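Home | News | Makers | Events | Archive | Contact

Wosach workshop passes 2,434 examples in push to teach a robot arm to tidy up

April 14, 2018

A small team at the Wosach workshop has now collected 2,434 recorded examples of a robot arm picking things up and putting them down, and if you drop by on a working afternoon you can watch the number climb. It's slow, fiddly, strangely absorbing work, and it is going really well!

The project is called Gondon. The idea behind it is easy to explain, even if the work isn't. Instead of writing out every movement the arm should make, the team steers it through a job by hand, over and over, and records each try. The recordings then go to a learning program that looks for what the good tries have in common. Show it enough of them, the thinking goes, and it should be able to handle a try of its own with the objects in spots it hasn't seen before.

"People expect the clever part to be the software," said Dimas Chong, who runs the project. "Most of my day is moving a tray two inches to the left and starting again."

That moving around matters a lot. Early sets, made in March, had everything laid out as neatly as a dinner table, and the program got very good at neat tables and hopeless at anything else. One slightly turned tray and the arm would reach confidently for thin air. So the team threw out 206 of those recordings and began again with a looser plan. Now the person setting up changes the angle of things between tries, slides them nearer or farther away, and sometimes starts the arm well off to one side so that it has to find its way over.

Nipon Meesuk and Gilang Yusof do most of the steering, and they have very different styles. Meesuk is quick and makes small corrections right up to the last moment. Yusof goes in slowly, stops, lines up, then closes the grip in one go. At first there was talk of picking one style and sticking to it. They kept both, and Chong says the mix has been good for the program, which had been copying Meesuk's last-second wiggle even when there was no need for it.

A session lasts 60 minutes, with a change of operator halfway through. Longer than that and people get sloppy – Yusof says he can tell from his own recordings just when he started thinking about lunch. The sloppy tries aren't all thrown away, though. A near miss that the operator rescues is worth keeping, because the program gets to see how a mistake is put right. A plain fumble with no recovery is marked as one and put in a separate folder.

The sorting falls to Fikri Siregar, who watches every recording at double speed and writes a short label for each. She has a soft spot for the view from the camera near the gripper. "You see what the hand sees," she said. "From across the room it all looks easy. Then you watch it from down there and you realize how little it has to go on."
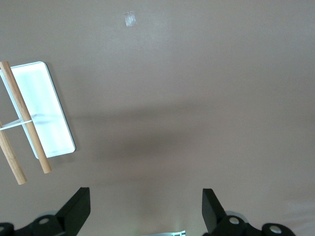
Light has been the other big lesson. The workshop's front windows face west, and late in the day long shadows creep over everything. The first instinct was to pull the blinds and keep each session looking the same. Siregar argued for leaving them open on some days, and she won. The current set includes bright afternoons, dull mornings and a few evenings under the ceiling lamps, and each recording carries a note saying which.

A trial run last month gave the team its first real taste of a result. After training on almost 2,000 examples, the arm was left to work by itself on a simple pick-up, with Meesuk standing next to the stop button. It missed, missed again, and then made the grab on the third go. There was a lot of shouting. It still has trouble with thin or rounded parts, which tend to roll away when one finger touches before the other, and that is where most of the new recordings are going.

The next step is to bring in fresh hands. Trollumier, a repair club that shares the building, has offered members for 2 open sessions, and Dimas Simanjuntak is writing a one-page guide so that a newcomer can be steering within a few minutes. No experience is needed, he said, and people who have never touched the controls are especially welcome, as they try approaches the regulars would never think of.

The team also plans to share the labeled recordings with Arnaud, a student group working on a similar arm, once Siregar has finished checking them. She has a few hundred left to watch and would like some quiet to do it in.

Anyone who wants a turn at the controls can sign up on the sheet by the workshop's front desk.

We use cookies to remember your settings and count visits. By continuing to use this site you agree to our use of cookies. Accept | Learn more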